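Workshop Tips: What I Brought Home from the Lingate Open Day

I went to the open day at Clerkow expecting to be sold something, and I was. The leaflet promised "the future of the home workshop," parking was 5 dollars, and the man at the door wanted my email address before he would hand over a map. Ailsa Semple came along because her kitchen drain had been leaking since the summer and she thought somebody might fix it for her. They did not.

The demonstration everyone lined up for was the pipe handling one. The presenter talked for 40 minutes. He used the word "effortless" a good deal, mostly while we waited. I asked what the pair of arms would cost a person with a normal garage and was told that pricing was "a conversation." I have had that conversation with car dealers, and I know how it goes.

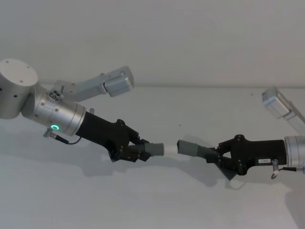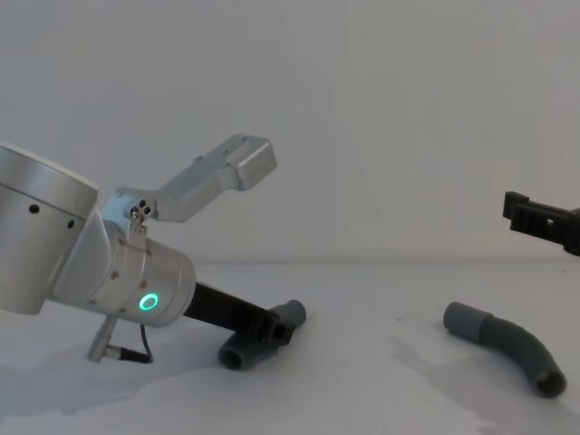 Joining plastic pipe at home goes wrong mostly in the setup. People grab both halves, shove them together in midair, and find out later that one side went in crooked. If you take one thing from the machines, take the way they went at that short white piece, one arm at each end and all three in a line. You can do the same with two hands and a clear bench. Push from both ends, keep your elbows level, and stop if it starts to lean.

A few other things for anybody with a drip under the sink:

Dry fit everything first. Put the whole run together without glue, then draw a pencil line across each joint so you can find the same position again.

Clean the cut. A ragged edge will hold hair and grease for years. A utility knife and a scrap of sandpaper are plenty.

Lay a bend down on a flat surface before you mark it. A curved pipe held in the air will turn in your hand, and your mark turns with it.

Hand-tighten slip nuts, then give them a little more with the pliers. Wilma Cairns wrote to me last December to say she had cracked two nuts in one evening by leaning on the wrench. Go easy — you can always come back and tighten.

As for Ailsa's drain, we did it on her kitchen floor the next morning with a bucket, a new washer and an old towel. I'll look at the robots again when they can get their heads under a sink.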